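Lisik Forum » Games » Role-playing » The Ferryman's Debt: quest order in Stavota, and can you still save the bell-ringer?

Started by marrowlight

Hello all. I am in the second chapter of Falska and I have arrived in Stavota with the quest The Ferryman's Debt still open. My journal says "Return to the river when the bell is silent." I have been to the river in the day and in the night and the ferryman only repeats his greeting. The bell does not ring at all in my game, so I suppose it is silent already?

I have read two guides and they say opposite things. One says you must speak to the bell-ringer before you cross the bridge the first time. The other says you must not speak to him, because it starts his own quest and closes the debt. I crossed the bridge already. I did not speak to him. I would like to keep him alive if it is possible, as I have heard he sells the good lantern oil later.

I play on the normal difficulty, level 22, with the newest patch. Please do not tell me the end of the chapter.

tin_kettle

The bell-ringer quest and the debt quest are separate. The guide which says one closes the other was written before the first patch and the writer has not changed it. What you need is the rope. Go into the mill cellar, behind the grain sacks, and take the frayed rope. Then the bell-ringer will have a new line of speech and he stops ringing. "Silent" in the journal means he has stopped by his own choice. The sound of the bell was broken in my game too, so I would not trust your ears.

marrowlight

Thank you. I was in the mill cellar but the door behind the sacks was locked. Does it need a key, or is it a matter of lockpicking?

tin_kettle

Key. The miller's daughter has it. You can also buy it from the pedlar but he asks for 1,141 coins and this is robbery. Help the daughter with the geese and she gives it to you.

oddmoth

I must disagree with the order. If you take the rope before you have spoken with the ferryman's sister, the bell-ringer will leave Stavota during the night and you find him in the marsh, dead. It happened to me, and I had never seen the ferryman's sister until then. She is in the upper room of the inn, and she only appears there in the evening. After the rope she is gone too.

So: first the sister, then the geese, then the key and the rope. In this order he lives. I have finished this chapter 3 times and the only time he died was the time when I skipped her.

tin_kettle

I have never spoken with the sister before the rope and my bell-ringer is alive. He sold me oil yesterday evening.

oddmoth

Did you come to Stavota by the road or by the marsh?

tin_kettle

By the road. Why?

oddmoth

Because by the marsh you meet the drowned men on the way, and if you do not kill all of them they remain there. I think he dies because he walks into them. With the road they are never created. This would explain why we see different things.

tin_kettle

It would explain it, but then the sister has nothing to do with it, and your order is only a habit.

oddmoth

Perhaps. But she has a line about "he should not walk alone", and after I heard it he did not walk alone, a dog was with him. I do not believe that they recorded this line for no purpose.

marrowlight

I came by the marsh, and I ran from the drowned men, I am ashamed to say. They were too many and I had no oil.

So I have understood it like this. I go to the inn in the evening and I speak to the sister. Then I return to the marsh and kill what is there, to be safe. Then the geese, the key, the rope. I will try it tonight on a separate save. I have only the big table to play at again for the whole week, so I can play only after everyone has eaten and I have washed up.

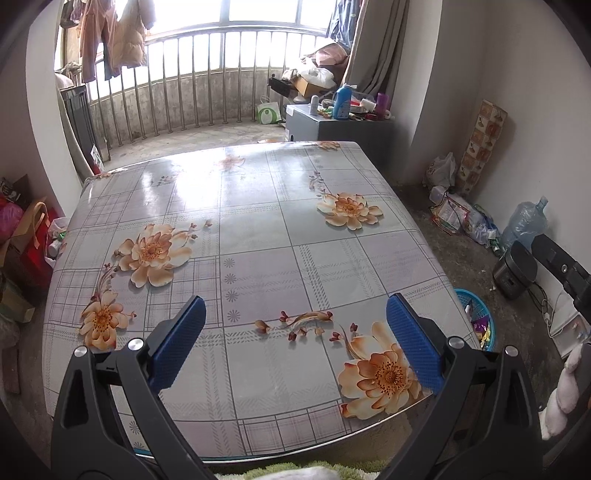 pebble_and_pine asks whether the geese must all be alive at the end, because a fox took one of them in her game and the miller's daughter would not speak to her afterwards.

tin_kettle

They must be alive, yes. The fox comes only if you leave the yard by the lower gate. Use the upper gate and walk slowly. If you run, the geese scatter and one of them always goes under the cart, and then you have to load.

pebble_and_pine

Oh, so it was the gate! I went by the lower one because the marker pointed there. Is it too late for me now? She turns her back when I come near.

oddmoth

It is not too late. Sleep at the inn for two nights and she will forgive you, but she gives you less for the work. The key is still in the reward, only the cheese is missing. I would not miss the cheese.

karun_fen

The cheese is better than you say. It gives resistance against cold and there is a lot of cold in the next chapter. I would load an older save for it.

About the main question, I have read the notes which the people at Karunaratne put out with the last patch. There is one line: "The bell-ringer no longer leaves town if the player has unfinished business at the inn." It does not mention the sister by name, but who else is at the inn with business?

oddmoth

Thank you! This is what I was saying.

tin_kettle

It says "no longer leaves town". So with the new patch he stays if her quest is OPEN. It does not say that you have to speak with her before the rope to be safe, it says you must not finish with her. These are different things. If marrowlight speaks to her and accepts, good. If he also gives her the letter the same evening, the business is finished and the man can leave.

oddmoth

I always gave her the letter the same evening and he lived.

tin_kettle

On the old patch or on the new one?

oddmoth

The old one. All right, here I cannot be sure. I have not played since the new patch because I am waiting for the map correction.

karun_fen

Then my advice for marrowlight is: accept her quest, keep the letter in the bag, and give it after the bell. Nothing is lost in this way. The letter has no time limit. I carried it until the chapter end and she only complained a little.

marrowlight

I will keep the letter. One more thing, when I return to the river, should I pay the ferryman the debt with my own money, or bring him the ring from the marsh? I have the ring. I found it when I was running away.

pebble_and_pine

I brought the ring and he wept, it is a very nice conversation. I was not sorry for it.

tin_kettle

Money, if you have it. The ring can be used later in the chapel. I will say no more because you asked us not to tell the end.

karun_fen

I prefer the ring. What you get in the chapel is a pair of gloves, and by then most people wear better ones. It depends on what kind of player you are.

marrowlight

Report from last night. I spoke to the sister and accepted, and I did not give the letter. In the marsh I killed the drowned men with fire arrows, one of them was stuck inside a tree and I needed many arrows for him. The geese went well by the upper gate. I took the key and the rope and spoke with the bell-ringer. He has stopped, and he is sitting on the chapel steps with a brown dog.

The ferryman has now a new greeting and a choice for the debt. I saved before the choice and went to bed.

oddmoth

The dog! So the dog is from the sister.

tin_kettle

I had no dog. I accept that the dog is from the sister. I still say that he lives without it if you come by the road.

pebble_and_pine

I slept the two nights and she speaks to me again. I have the key and no cheese. Can the dog be fed? I have a lot of goose fat and I do not know what it is for.

karun_fen

It is for the boots. Use it on them before you go into the snow. The dog takes only fish, the small ones from the mill pond.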